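How to Read a Box of Old Family Letters Without Losing the Thread

The letters came to me in a biscuit tin, which is how letters come to everybody, and the tin held 163 of them. They cover one family's move from a small town called Jadura to a port city, and then the long business of explaining the port city to everyone who had stayed behind. What follows is the method I ended up with after trying several worse ones.

Before you start

You need a table you can give up for a few weeks, a soft pencil, plain paper folders and a notebook. Skip the sticky notes. They leave a residue, and they also encourage you to write things like "!!!" and "see other one," which will mean nothing to you by June.

Wash your hands and dry them properly. Cotton gloves look wonderful on television, but they make it much easier to tear a corner.

Step 1. Leave the order alone

The first temptation is to sort by date. Resist it until you have written down the order in which you found things. Somebody put those letters in that order, even if the somebody was only tidying up. In my tin, a run of letters about a disputed sewing machine had been folded inside a single wedding invitation. I still don't know whether that was filing or commentary.

Step 2. Number everything

Write a small number in pencil on the back of each item, lower left corner. Envelopes get the same number as their letter, with an "e" after it. A loose envelope gets its own number and a short period of mourning.

Step 3. Make one line per letter

In the notebook, give each letter a single line: number, date if there is one, who wrote it, who it was meant for, where it was posted. Do no interpreting yet. If the date is missing, leave a blank. A blank can be filled in later, but a guess written in confident ink tends to become a fact, and in three years your cousin will be citing it.

Step 4. Date the undated ones

Now you may guess, in pencil and in brackets. Postmarks come first, then paper and ink, then gossip. Gossip is better evidence than people think. If letter 40 announces a baby and letter 71 complains about its teeth, you have a fair idea of the distance between them.

Ship names help too, as do rents. Balakrishnan Gowda, whose letters make up most of the tin, mentions his rent every time it goes up, and sometimes when it merely looks as if it might.

Step 5. Read for what the writer wants

A letter home is rarely a plain report. It wants money, or wants to stop being asked for money, or wants a brother to come over and share the room. Gowda tells his mother he eats very well. He tells his brother, in the same week, that he has been living on bread and tea. Both letters are useful. Set them side by side and ask who was going to read each one aloud, and to whom.

Watch for the standard phrases as well. "We are all in good health" opened nearly every letter in my tin, including one that goes on to describe a broken leg. Treat it as a kind of throat-clearing.

Step 6. Check against something outside the tin

Street directories, passenger lists, newspapers and parish or temple records are the usual places. Your aim is modest: confirm that the street existed, that the employer existed, and that the person could have been there. Gowda claims to have worked at a warehouse called Brevau with 500 other men. The directory has Brevau, at the right address. On the number of men it is silent, and I have my doubts – he also says they were all lazier than he was.

Step 7. Write it up while you're still annoyed

Keep it short. One page on each writer, one on each place, and a list of everything you couldn't solve. The last list will be the longest, and it's the one that other people will want to help with. 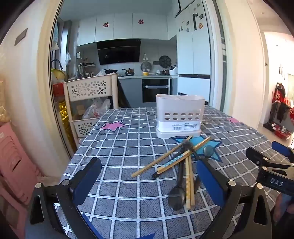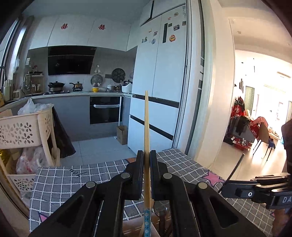
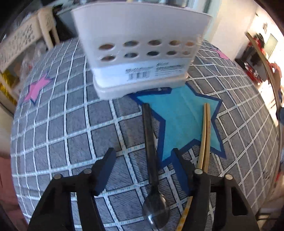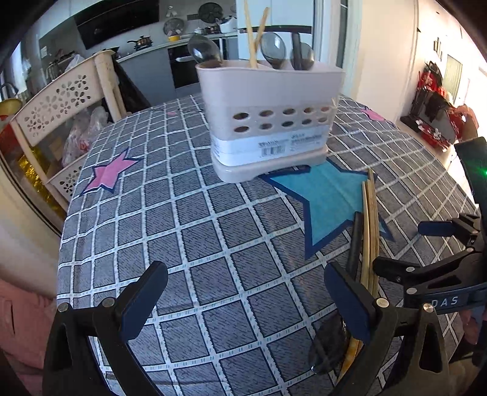 Photos: Stemus

If the letters are in a language you only half read, pay for a translation of 2 or three before committing to the lot. Pick a dull one and a furious one. Any translator can manage the weather, but the furious one will show you how they handle an insult, and old family letters contain a great many of those.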